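A Note on Putting the Chess Things in Order

Posted by Tsehay Lencho

It has been my practice for several years to begin January by attending to one shelf, one drawer and one set of small items that have been neglected since the previous winter. Readers who followed the entries on the sewing drawer and the button tins will be familiar with the arrangement. The chess things are the subject of the present entry.

The set was acquired at the Saturday market in Pundwood for a sum which I regarded at the time as excessive. It has since been used at Hoston, lent to my cousins at Serrano and returned to me in a bread bag. The pieces are black and white in the usual manner, and the board is of the kind that carries letters and numbers along its border. I would recommend this kind to any household in which a beginner is expected to play. A person who can read off a square will learn to write down a game, and a person who writes down a game is less inclined to argue about it afterwards.

The following procedure is observed. The table is cleared as far as is practical. The board is placed in the middle, white pieces are dealt with first, and each piece is wiped with a barely damp cloth and dried before it is set down. Pawns are done together. The taller pieces take longer, as dust settles in the crown of the queen and in the cut of the bishop's hat, and a soft toothbrush is of more use there than any cloth.

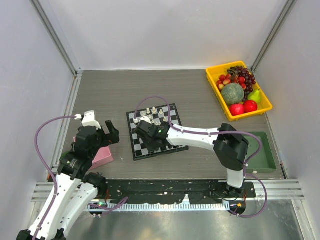 The white pieces grouped on the board, with the fruit tray behind.

The artificial fruit is a permanent resident of the table and was due for attention in its own right. Grapes are by far the worst of it. Apples and pears may be wiped in a moment, while a bunch of grapes must be rinsed in lukewarm water and left on a towel overnight. I have been asked whether the tray might be kept elsewhere. The matter has been considered, and the tray remains where it is.

With regard to the black pieces, two observations may be helpful. Glossy plastic shows every fingerprint, and for this reason I dry the black side with a separate cloth, kept for glasses. Furniture polish should on no account be used. I applied Worov polish to a previous set and the pawns became so slippery that they could not be picked up with any dignity.

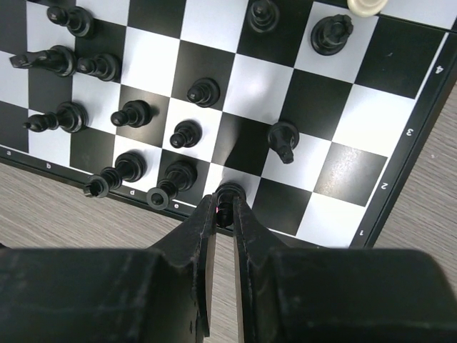

Setting out is a separate task from cleaning and is best not attempted in a hurry. A white square belongs at each player's right hand. The white queen begins on a white square and the black queen on a black one, the kings taking the places beside them. The knights stand between the rooks and the bishops, a point on which my cousins and I have exchanged more than one letter.

As to storage, I have given up the bread bag in favour of two cotton pouches, one for each colour, with the drawstrings tied in a bow. A knot was tried and is not advised. The board lies flat on the shelf with nothing heavier than a newspaper on top of it.

The dominoes will be dealt with in February. Any reader who has found a reliable way of removing old candle wax from the spots is invited to write to me before then.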